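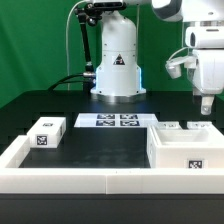 The Korkau Bench is a tabletop workcell for recording demonstrations, the kind you feed to a policy that learns by watching. Staritus makes it, we have run it daily since August, and we like it enough to give it a page of its own in our equipment catalog. You get a black table, two white arms, a sensor on its own jointed mount, a green backdrop and a walled tray where all the handling happens. The tray is the part that won us over! Its walls are white, the floor is matte black, and the pieces for the standard sorting task all carry printed markers: a white block with one on the front and a smaller one on top, an open-topped bin with one on its front face, and a flat panel with four of them in two rows of two. Every recorded attempt therefore comes with the position of the objects already in it, and the person doing the recording never has to type in where a block was.

What it does

An operator moves the arms through a job by hand controller, the Bench writes everything down, and you end up with a folder per attempt. A folder holds the camera stream, the joint positions, the gripper opening, the marker positions and a short text file with the task name and the result. That's the whole product, really, and it does it without fuss. There is no training software in the box. We use our own, and the two other groups who borrow the Bench use theirs, and the folders have opened fine everywhere so far.

We have 3663 kept attempts on the shared drive now. Maham Memon's block-into-bin set makes up the largest share, and it is the one to start with if you've never trained on this kind of data before (ask her for the cleaned copy, the raw one has some early attempts with the gripper channel flipped).

The arms

Both arms are the same model, and either one can be set as the leading arm in software. For most tasks people use one and leave the other parked. Two-arm tasks are where the Bench gets really fun, though. Passing a block from one gripper to the other takes a new operator a morning to get comfortable with, and then it clicks and you can't get them off the chair.

The status light on the base is pale blue when the arm is powered and ready to move. Treat it as live whenever you see that color, and keep your hands on your side of the tray wall. The triangle on the front of the base is a warning label, so please don't cover it with tape or task notes.

Gripper fingers are white, swap out with one screw each, and come in two lengths. The short ones are stiffer and better for blocks. The long ones reach the bottom of the bin without the wrist coming near the rim, which matters if you are recording pick-out tasks. Whichever you fit, write it in the session notes! A policy trained on long fingers behaves oddly on short ones, and Deepak Upadhyay lost a good part of a week finding that out.

The tray

The front wall comes as two long pieces that meet in the middle. Push them together until the seam closes before you calibrate. A gap there won't stop the recording, but small parts will find it.

The dark floor gives lovely contrast with the white pieces and hardly any glare under our ceiling lights. It does show dust. A dry microfiber cloth is all it needs, and please no spray cleaner, which leaves a sheen that takes ages to get off.

You can take the tray out and put in your own. Pallavi Negi cut a plain board the same size for her cloth-folding task and it dropped straight into place. If you do this, keep the four-marker panel where it is. The calibration routine looks for it first and will refuse to go on without it.

Markers

Marker sheets are printed on plain white stock and you can make your own from the file on the Bench computer. Print at full size with scaling turned off. Keep the white border around each one when you cut, and glue them flat. A marker with a bubble under it still reads most of the time, but the angle it reports wanders, and you won't notice until the replay looks drunk.

Small blocks are the tricky case. Their markers are tiny, so they read best when the block is sitting still and facing the sensor squarely. For tasks where small blocks get moved around a lot, we rely on the stream for training and only use the marker reading at the start and end of each attempt.

The sensor mount

The jointed mount locks at each joint with a thumb screw. Get the module where you want it, tighten from the bottom up, then run calibration. Once a data set has been started, leave the mount alone until it is finished. We mean it. Half our wasted attempts came from somebody nudging the mount to get at a cable. If it does get bumped, stop, recalibrate, and start a new batch name so the two views stay apart.

Cables to the module should have some slack in them. So should anything running to the arm, with enough loop left that the wrist can turn all the way without tugging.

Recording a session

Log in, pick a task from the list, and place the pieces. The screen shows an outline of where each piece should start, with a new layout for every attempt, and turns green when you are close enough. Press the left pedal to begin and the same pedal to end. The right pedal throws the attempt away.

Do throw some away, but fewer than you'd think. Fumbles that you recover from are great material! A block that slips, gets nudged back against the wall and picked up again teaches the policy something a perfect run can't. Cinzia Amato's rule is to discard only when you have stopped doing the task (answered a question, reached in with your hand, forgotten which block was next) and we've all adopted it.

A practiced operator gets 123 attempts out of a half day on the bin task. Our best full day was 235, with Pankaj Rastogi and Maham trading places at the controls. Don't chase that. Tired driving is easy to spot in the data, with long pauses over the bin and the gripper opening too early, and we would all prefer a shorter session with clean motion in it.

What we'd change

The pedals slide on a hard floor, so put the rubber mat under them. The task list sorts by date and can't be searched. Playback is only at full speed, although you can step through one picture at a time with the arrow keys. And the backdrop could come with a better way to keep it tight. We use four clips from the drawer below the monitor, please put them back if you take it down.

What comes with it

Two arms with mounting plates
Sensor module and jointed mount
Tray walls, floor panel and bin
Marker panel and a set of marked blocks
Green backdrop
Short and long gripper fingers
Hand controllers and pedals
Bench computer with the recorder installed
Sachdeva carrying case for the loose parts (the arms stay on the table)

Spare fingers and blocks are in the Godgate cabinet, second shelf. If you take the last of anything, tell Pallavi and she will order more.

Booking

The Bench can be booked by the half day or the full day through the equipment calendar. First-time users do a short session with Cinzia or Deepak before recording alone. Bring a task idea if you have one, even a rough one. Stacking, lining up, tipping blocks out of the bin and putting them back have all worked well, and we'd love to see somebody try something with lids.

Page last updated November 22, 2020.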